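Breakfast club, the robot kind: a chat with Manaia Bolger

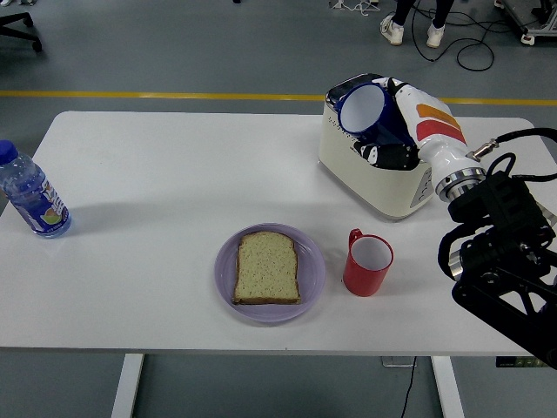 I'd been trying to pin Manaia down since August, so when she finally said "come on Sunday, bring a coat" I didn't argue. She runs the Edside robotics club with Warrick Hapeta, and this year's project is breakfast. Bread, mugs, a toaster, one arm, lots of arguing!

"They wanted to do chess," she told me. "I said fine, but chess pieces all stand up nicely. Try a mug. A mug has a handle and an inside and it never sits quite where you left it."

The club has logged 154 practice runs so far (Warrick keeps the tally, and he's fierce about it). I asked which bit the students find hardest, and she laughed for quite a while.

"Knowing where the gripper is compared with everything else. You look at a mug and a toaster and you just know how much room you've got. The arm only has what we've told it."

Cameron Gilchrist, one of the newer members, wandered over at this point to tell me the mugs were his department. "I like the red one," he said. "The blue one and I have history." He wouldn't say more, and I did ask twice.

They've got 10 weeks until the Troncoso meet, where each team gets two goes at laying a table. Is Manaia nervous? "Ask me after we've sorted the bread," she said, and went off to find Warrick.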